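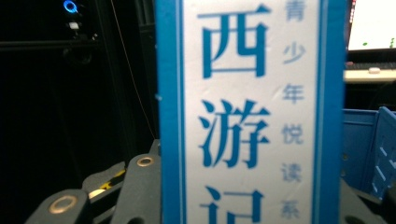
Sestberg would like you to know that its Troko field is back. The company's spring update gave the restart three paragraphs and a chart with no numbers on the vertical axis. Output reached 2903 barrels a day in January, it said, which sounds healthy until you ask how long it stayed there. The update covers one month. The field has been open for years.

Late-life oil is a business of promises. A small operator buys a tired asset from a bigger one, announces that the old owner never really tried, and drills a well or 2 to prove it. Sometimes the old owner really didn't try. More often it had looked at the water rising in the wells and done the math.

At Troko the water cut is the number to watch, and Sestberg has stopped printing it. Its partner Strebel, which holds 37 percent, still does, in a footnote near the back of its own accounts. I read the footnote twice. It says the wells are making more water than last year and that the handling plant is close to its limit. Neither point made it into the press release.

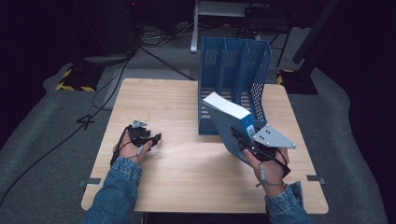 So who pays when the field finally shuts? On paper, Sestberg and Strebel do, in line with their shares, but the cleanup fund holds far less than the bill is likely to be.

That bill has been put at around 301 million dollars by Wunow, the contractor that looked over the platform and its pipelines. Sestberg calls the estimate cautious. Perhaps it is, though Wunow would also like to do the work, and contractors who want a job don't usually scare the client with a high first guess.

Management's answer is that higher output will fill the fund in time. That needs a steady oil price, a plant that copes with the extra water, and wells that hold up — all at once, for years. The next update is due in August. I'd trade the whole chart for one line giving the water cut at each well.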